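Friends of the Steam Tug Sarnow
Minutes of the open meeting, 9 Feb 2022, upstairs at the Gakgate Sailing Club

Present: 28 members, plus a good handful of new faces (welcome, all of you!)
Chair: Warrick Lockyer

1. Minutes of the October meeting
Approved with one correction. The spare propeller is at Ikberg, not Gakgate.

2. Hull
Wonderful news to start the evening. The survey is back and the plating below the waterline is in far better shape than we feared. Only 11 plates need replacing, most of them on the port side near the coal bunker. Peltonen Boatyard can take her on the slip in spring and will let members do the scraping and painting, so please bring old clothes and strong arms. Agreed to accept the yard's offer.

3. Money
The winter appeal closed at $3,737, our best ever, and more than enough to cover the towing and slip fees. A huge thank you to everyone who shook a bucket on the quay in the sleet. The plating will need a grant. Warrick has a first draft of the application and read parts of it aloud, to applause. Comments to him by the end of the month.

4. Boiler
Tubes are out and the shell has been cleaned. The inspector wants to see it again before any new tubes go in. Two members offered to help with the firebox bricks, which is terrific, as that job has sat on the list for two years.

5. Summer season
Lots of energy in this one! We would love to have Sarnow open at the dock for the harbor weekend even if she can't steam, with the whistle on compressed air and tours of the engine room. Tours to be kept to 17 people at a time. The Ikberg ferry crew have offered us their gangway.

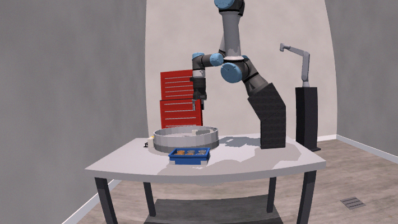 Mrs. Peltonen wondered whether the wheelhouse could be opened too, as that is where the children always want to go. Agreed, once the loose step is fixed.

6. Any other business
The brass bell is back from polishing and looks magnificent. New sweatshirts are in, navy only. Somebody left a green thermos aboard at the last work party.

Next meeting: same room, coffee from 6:30.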